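Planning an open day demo with a two-arm robot, what should visitors get to see?

Posted by Raíssa Guerra in Workshops and Labs

We have an open day in March at the Pimentel building and I've been asked to run the robot table. Last year 413 people came through the building and most stayed at a table for a minute or so. I went to the Irnholm open day to see how they handle it. They had two arms working over a pair of tables with a blue bin and a cable, and a laptop open at the side.
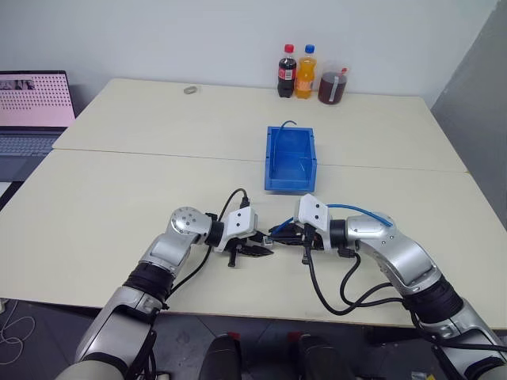 Joni Niskanen asked me afterward whether cable handling is too slow for a crowd, and I don't have a good answer. Stacking blocks is quicker and people understand it right away, but we did blocks last year. Has anyone run a cable demo for the public? How long should one round be, and do you talk during it or let people watch?

Tarcísio Rezende
Blocks. Kids like blocks. Cables are for the trade show.

Neusa Rangel
I'd go with the cable. We did one at Grivus two years running. Keep a round under two minutes and say at the start what the arms are going to try, then stop talking until they're done. If you talk the whole way through, people look at you and miss the handover.

Cables come out different every time, so plan for rounds that fail. We reset by hand with the arms stopped, and one person did only that all day. The other person took questions. Don't try to do both jobs yourself.

Put the tape line for visitors farther back than you think you need, and check that a ten-year-old can see the tabletop from there. The part people want to see is small, a thin cable between two grippers. 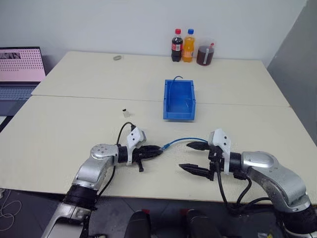 Tarcísio Figueiredo wanted to know if the same plan works with a stiffer cable. It does, but a stiff one springs back when it's let go, so try it the afternoon before and swap it if it keeps jumping. Keep a spare of whatever you settle on.

Lendudero has a one-page checklist for public demos on their site. The section on stop buttons is worth printing. The rest is mostly about parking.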